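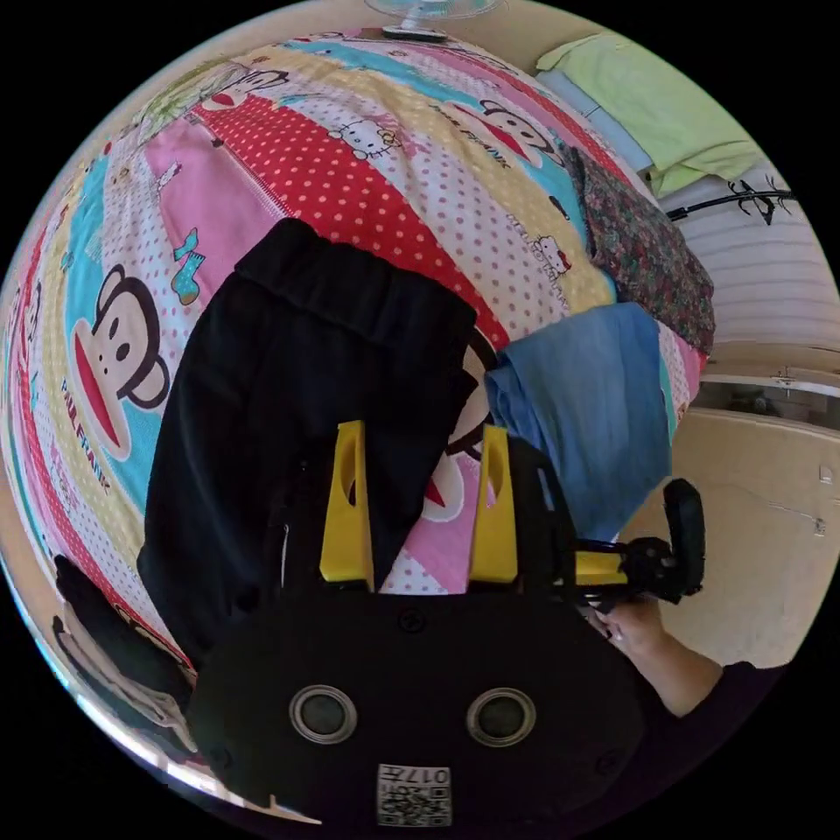

Corinne Haldvik

Home | Syllabus | Notes | Labs | Contact

Week 12: House rules for hand-held gripper work
Lerkville evening course in practical automation, handout of 12/14/18

Last week we ended in the middle of the Claeys rules, so I'm picking up at the part on soft goods and private homes, and I apologize in advance to those of you who were hoping for more math. There will be math again, I promise. But most of the trouble I have seen in folding work came from people skipping the dull pages, and these are the dull pages.

Rule 4, the work surface. Claeys lets you use whatever the household uses, a table, a couch, a bed, and I think that's right. A robot that can only find pants on a plain gray sheet won't be much help to anybody's grandmother! Look at the quilt, with its polka dots and cartoon monkeys and Hello Kitty, and then at the black pants and the blue denim lying on it. The pants stand out nicely against all that color. A printed T-shirt on the same quilt would be a much harder job, and you should write "busy background" on your sheet so that whoever sorts the recordings later can find it.

Rule 5, the unit number. Every gripper carries a label, and the number goes on your sheet before you begin. Ours would read 017, with the zero. Please keep the zero. In the Drudville set there were 345 recordings, and 28 of them had to be put aside over unit numbers that had been shortened or guessed at, and it took me most of a weekend to go through them (with a great deal of coffee).

Rule 6, hands. One hand on the handle, fingers wrapped around it comfortably, and the free hand kept away from the cloth unless the task sheet calls for two. If you catch yourself smoothing a wrinkle with your palm, and you will, we all do it, mark the recording as assisted. Don't throw it out.

Rule 7, other people's rooms. Ask before you start, and ask about the whole room, not only the bed. The view is wide and round, and it takes in things along the edges that you weren't thinking of, a fan, a towel, whatever is sitting on the ledge by the blinds. Letters, medicine and family photos get moved by the person who lives there. You don't move them yourself, even if they say it's fine.

Rule 8, stopping. Anyone in the home may stop a session at any time without giving a reason. Claeys has this in one short line and I would have given it a page.

The Nultine checklist covers the same ground with slightly different numbering, and either one is accepted for the lab.

For next time: read rules 9 through 11, and bring one filled-out sheet from a real bed or table at home. Some 20 minutes of folding is plenty.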